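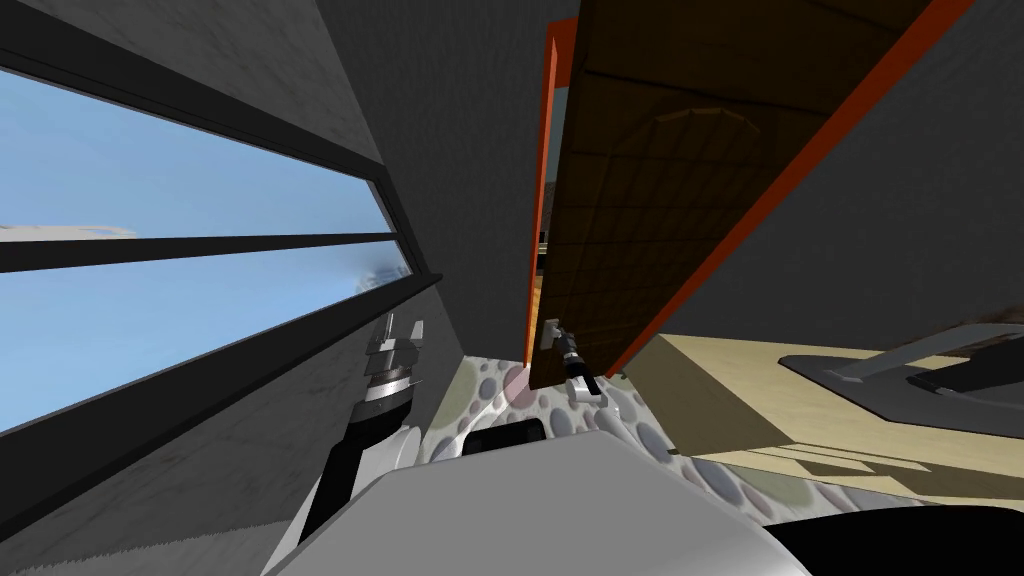 The Clendus Classroom Kit is a simulation package for school and college robotics clubs. It supplies a two-armed robot, a set of kitchen rooms and a task runner, and it needs no physical hardware. The task most clubs begin with is Open Cabinet, in which one gripper has to take hold of a small silver handle on the lower edge of a wood-grain door while the other arm stays clear of the window and sill. The door hinge, handle position and wall finish can all be changed from the room file.

The kit is written and maintained by Menov for the Jedthorpe inter-club league. It may be used outside the league under the same licence.

What is supplied

Simulator installer and offline manual
14 kitchen rooms, each with its own surface and lighting file
Task runner with scoring and replay
Teleoperation module for two handheld controllers (controllers not included)
Marking sheet and lesson notes for club leaders

Rooms and surfaces

Rooms are built from a common set of walls, counters and cabinets. Surface patterns are assigned separately, so a club can train on a plain counter and test on a patterned one. Shadi Atallah, who prepared the room files, recommends leaving at least two rooms unseen until the final week. Policies trained on a single room tend to fail as soon as the backsplash changes, and students learn more from finding this out early.

The viewpoint is fixed to the robot and follows its body. When the body leans, the horizon leans with it. A levelled view can be selected for demonstrations, but league entries are scored on the robot's own view.

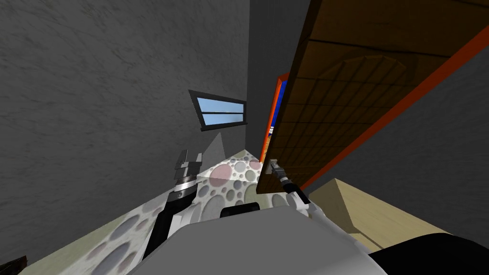

Both arms are active in every task, including those that need only one. The idle arm must be given a holding pose or it will drift under gravity compensation error. Holding poses are stored per room – copying one between rooms is permitted, but check clearance from the walls first.

Scoring

A run lasts 295 seconds at most. Open Cabinet is scored on final door angle, with deductions for wall contact and for any release of the handle before the door has passed the threshold set in the task file. Replays are saved with joint positions and can be exported as plain text.

The 2025 league had 13 club entries. The highest score on Open Cabinet was 382, by the Bitar College team (Siham Daher and Conall Ó Gríofa), using recorded demonstrations and a hand-written recovery step for missed grasps. Their recovery script is included in the extras folder with their permission.

System requirements

64-bit desktop or laptop with a dedicated graphics card
16 GB of memory
Wired network connection for shared sessions
Administrator rights for installation only

Known issues

Door edge colours may not update after a room is reloaded. Restart the runner.
The gripper can catch on the handle bracket when closing at full speed. Reduce closing speed to half.
Shared sessions drop the second controller if the host machine sleeps.

Ordering

Licences are issued per club and run for one school year. Orders for the January intake should be sent to Omar Awwad at the Menov office. Technical questions go to Rachid Bouzid – please attach the replay file and the room number.

Page last revised 11/11/2025.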